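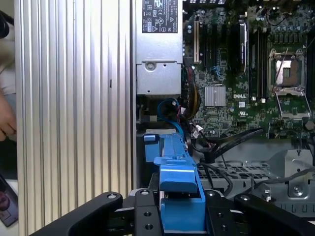 An open Dell desktop at the teardown bench in the Ovel workshop.

When the first arm came to the teardown hall at Ovel, the people who worked there were told two things. The first was that no one would lose a job before July. The second was that the arm would take out hard drives, and only hard drives. They believed the second thing more easily than the first.

Ovel takes in used office computers from banks, schools and town halls. The machines are opened, the drives are removed and sent for erasing, and what is left is sold again or goes for metal. I spent six days there, mostly on a stool between two benches, and I had expected to write about speed. Most of the people I met wanted to talk about their hands.

Before the arm, a good worker on a full shift would open 144 machines. You pull the side, you find the drive, you pinch the latch, you pull again. A woman who has done this work for 16 years showed me how she can no longer close her left thumb fully against the palm. "It is not pain," she told me. "It is more like the thumb has retired before me."

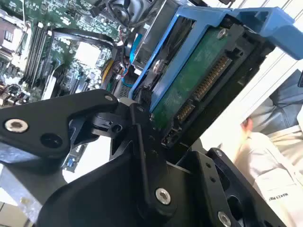 Hard drives are the reason why customers pay Ovel at all, and they are also the part which is the most annoying for a machine to handle. A person learns in one morning that each maker holds the drive in a different way. In one model it sits in a bright blue plastic caddy with a chunky handle, made for human fingers, and the gripper must hold that same plastic with two black metal ones. Another model uses four screws and no caddy. The software on the arm, which is called Kimaro, knows 22 types of case at the moment. When something else arrives on the bench, it stops and waits for a person.

This waiting has become a job. On the floor they call it "sitting second". The one who sits second stays next to the case, watches the fingers go in, and moves a cable away if it hangs in the wrong place. It is lighter work than before, everybody agrees on this. Not everybody likes it. A younger man, who came to Ovel from a bakery, said that in his old work he was tired in the arms and now he is tired in the eyes, and that he sleeps worse from the second one.

There is also the question of talk. The old benches stood face to face, and people spoke over the open machines for the whole shift, about football, about rent, about somebody's daughter. The new benches stand in one line so that the arms do not reach each other. You can still talk, but you have to turn your head, and if you turn your head you miss the latch.

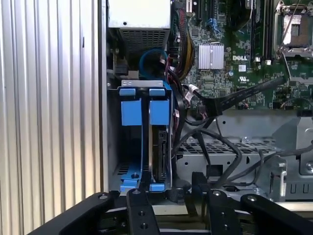

The company understood this late, I think. In spring it began to change places every two hours - one round sitting second, one round at the sorting table, one round on the old manual bench, which was kept for the strange models. The manual bench is now the favorite. People who complained for years about pinching latches ask to go there. The woman with the thumb does not ask. She has moved to training, and she teaches the arm new cases by guiding it slowly through each movement while a colleague writes down what went wrong.

I watched her one morning with a case that the arm refused. She did not hurry. She pushed the drive in and pulled it out with her own hand many times, and each time she said aloud what she felt: now it is loose, now there is a click, now it is stuck a little. The click was the difficult thing. A person feels it in the fingertip. The arm has to guess it from how much force comes back.

"I did not know that I knew this," she said to me later at the coffee machine. Her pay went up by one step for the training work. She thinks it should have been two steps, and she has said so in writing. 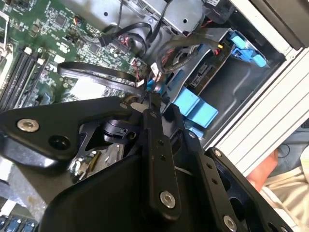 By the staff writer
Nondisano Magazine, Work and Industry
May 18, 2019

Cables are what Ovel speaks about least when visitors come. In the brochure the drive slides out and everything is clean. In a real office computer there are thin wires looped over everything, and the fingers of a gripper have little respect for them. Iren, the firm that installed the arms, has promised a new set of fingertips. The workers on the line have already made their own solution, a plastic hook cut from old packaging, with which they hold the wires back.

The hooks are not in any manual. Each person has one, and some have written their initials on it. A manager told me that he would prefer a proper tool, with a part number, and then he asked one of the women if she could cut a hook for the second shift also.

The promise about July is still valid, and after July there is no promise. Two people have left since the winter, both by their own choice, and they were not replaced. The others have noticed this. They mention it without anger, in the same voice in which they mention that the sorting table is too low.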